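Subject: Re: [gwilliam-house] Setting the table, again
Date: 2020-10-04

On the matter of the plates, the poster wrote:

> I have now eaten at three different houses on this list and been
> handed three different ideas of what a laid table is. At one I got a
> placemat, a charger, a plate, a smaller plate and a napkin ring, and
> then a slice of quiche. At another I got a fork. I'm hosting the
> Piltura supper in February and would like a ruling. How much goes on
> the table before people sit down, and does it all have to match? My
> plates are beige. I'm told beige is over.

Beige has been over since before I owned any, and mine are still in the cupboard. They hide chips and they flatter soup. Keep them.

As for a ruling, you will get 881 of them if you leave the thread open long enough, so take mine early while you still have the will to live. Put out less than you think you need. I grew up with a table so thoroughly laid that passing the butter required a plan, and the adults moved their elbows like people defusing something. Food arrived and there was nowhere to put it. My mother owned a trivet that never once touched a table because there was never a gap its size.

So start with the plates and work out from there. Put down the round things first, step back, and see what's left. If you have a dark table, leave the cloth in the drawer. A pale plate on a dark gray surface looks like you meant it, and you will not have to iron anything. I stopped ironing tablecloths the year we moved to Flamirgate and have not been struck down.

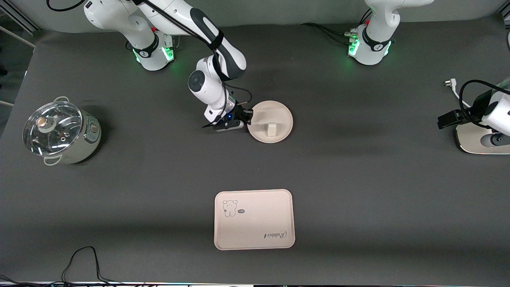
Flamirgate, October

You'll notice how much tabletop a small set of kitchen things leaves over, and how well a plain beige plate stands up against charcoal. A matte surface helps. My previous table was glossy and reflected the ceiling light straight into the eyes of whoever sat at the far end, usually my father-in-law, who took it personally.

On matching: no. Matching is for hotels. What you want is for nothing to look lost. If you have 4 good bowls and 2 odd ones, put the odd ones across from each other and people will assume a theory. I did this for years with a pair of green ones from the Saltel outlet and was once complimented on my restraint.

Glasses I would bring out last, when people are already sitting. This is against everything in the etiquette books but it cuts down on sleeves. Same goes for serving spoons. They live in the dish or they live in the kitchen, and a spoon set down "just for now" on bare table leaves a ring that will outlast the friendship.

Candles: two at most, short, and nothing scented. The last Piltura supper I went to had a fig candle next to a fish stew and I still think about it.

I don't have a position on chargers except that I've never understood a plate whose job is to be taken away. If you were given some, they make decent lids for the big mixing bowls.

Are you doing soup? If so I can lend you the wide ladle, but I need it back before the end of the month. The last one I lent out to this list came home bent.

--
gwilliam-house: household talk, mostly civil
To leave the list, send a blank message with "unsubscribe" in the subject line.
Please trim your quotes.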